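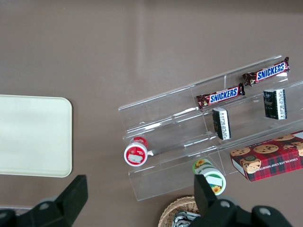

A reader in Vultema wrote in to say that I'm being unfair, that small shops have always put the sweet stuff next to the register and that a grown adult can walk past a candy bar. Fine. I can walk past one too, most days. What I don't buy is the story the chains tell about why it's there.

The story goes like this. Shoppers want a little treat at the end of a chore, and the store is kind enough to offer one. Porarberg said as much when it opened its new branch on the ring road, and Primen says it on a sign by the self-checkout. If it were a service, they'd put the milk there. I have walked to the back corner of that store for milk more times than I'd like, past the seasonal aisle, the greeting cards and a bin of flip-flops in March.

Vidmar went the other way and announced "healthy lanes." I went on a Wednesday evening to look. There were 10 checkouts and 3 of them were healthy lanes, and two of those were closed. The open one sold granola bars dipped in chocolate. I read the labels while I waited and couldn't see much in it either way, apart from the price, which was higher.

My correspondent also asks what I would do instead, and suspects I want a law. I'm not so sure I do. Laws like that tend to measure the distance from the register, and then somebody builds a display one step farther back. I've seen a store blog claim a 2000-calorie shopper "self-balances" over the week. Who checked?

I would settle for less talk. Sell the candy, put it at a child's eye level if you must, and take down the sign about caring for my family. The parent in line ahead of me that evening said no four times before the card reader beeped, and then said yes. I didn't see much of a treat in it for either of them.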